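The Man Who Reads the Instructions

Eliseo Quezada has spent 22 years writing manuals that you threw away 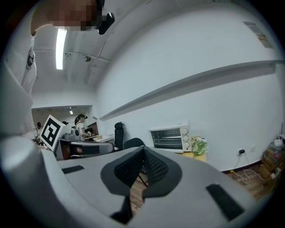
A white shirt, a headset and a light-gray gripper, seen from close underneath.

29/03/2024

Eliseo Quezada does not own a coffee maker. He has written the instructions for 15 of them, and he says the work put him off.

"You learn too much," he told me, pouring tea from a pot that had come with no paperwork at all. "Once you've written 'do not immerse' in four places, you start to picture the person who immerses. After that you can't enjoy a cup."

Quezada writes manuals. He began at Kestau, a maker of kitchen appliances, where he was hired to answer the phone and was moved to the writing desk after he complained that every call was a question the booklet should have settled. He was given the booklet for a hand mixer and told to see if he could do any better. It took him from November until the spring, and the company printed it with two pages upside down.

"We got fewer calls," he said. "I've always wondered if people were just too embarrassed to tell us they'd been holding it the wrong way up."

We met at his kitchen table, which he shares with his editor of many years, Yung-ching Chou. She lives across the street and comes over when there is a deadline or soup. Chou trained as a translator and still reads everything as though she will have to put it into another language by dinnertime. She had a pencil out before I had my coat off.

"His first drafts are full of feelings," she said.

"They are full of warnings," said Quezada.

"Worried warnings. He wrote 'please' in front of a sentence about a blade."

He defends the please. His theory, laid out at some length while the tea went cold, is that readers come to a manual already annoyed. They have opened the box and lost a screw, and someone in the next room is asking how it's going. A manual that barks at them will be put down. One that is too friendly will also be put down, but faster, and possibly in the trash.

"You want to sound like a neighbor who has done this before and has to leave in a minute," he said.

I asked what the hardest sentence was. He didn't have to think. For a folding bed made by Jakura, he spent two weeks on the line explaining which way was up. The bed had a top and a bottom that looked the same until somebody lay on it. He tried "the side facing you," but that depended on where you were. He tried "the smooth side," and the factory changed the fabric. The printed version reads: "Place the bed so that the label can be read by a person standing at the foot." Chou regards it as his best work.

"It has everything," she said. "A person, a label, a place to stand."

"They moved the label the next year," said Quezada.

He holds firm opinions on diagrams. An arrow should mean only one thing, and most arrows are asked to mean three. The little bald figure who smiles when the shelf is level and frowns when it isn't strikes him as smug. He once asked an illustrator at Galico, a furniture company, to give the figure hair, and was told it would date the product.

Numbered steps, on the other hand, he loves. He will talk about them the way other men his age talk about fishing. A step should contain one action. If it contains the word "then," it is two steps, and if it contains "carefully," the writer has given up.

"Carefully how?" he said. "Everybody thinks they're being careful. I was being careful when I backed into the mailbox."

Chou drew a line through something on the page in front of her. I asked what it was. "Carefully," she said.

There is a shelf in the hallway where he keeps one copy of everything he has published. It runs from blenders through lawn chairs to a sewing machine he describes as "a long winter." None of them carry his name. He used to mind, and at a wedding once he introduced himself to a couple who owned the hand mixer. They said they'd never opened the booklet but it was a very good mixer.

His current job is a pamphlet for the Meléndez, a pressure cooker with a lid that locks in a way he is still trying to put into words. The print run is 1,000, in a single language, and the client would like it to fit on one side of the sheet. Quezada has it down to two sides and believes he is finished. Chou believes he has not started.

Before I left I asked whether he reads the instructions himself when he buys something new.

"I read them for pleasure," he said. "Then I call my daughter and she sets it up."

Chou pointed her pencil at my notebook and asked if that was one sentence or two.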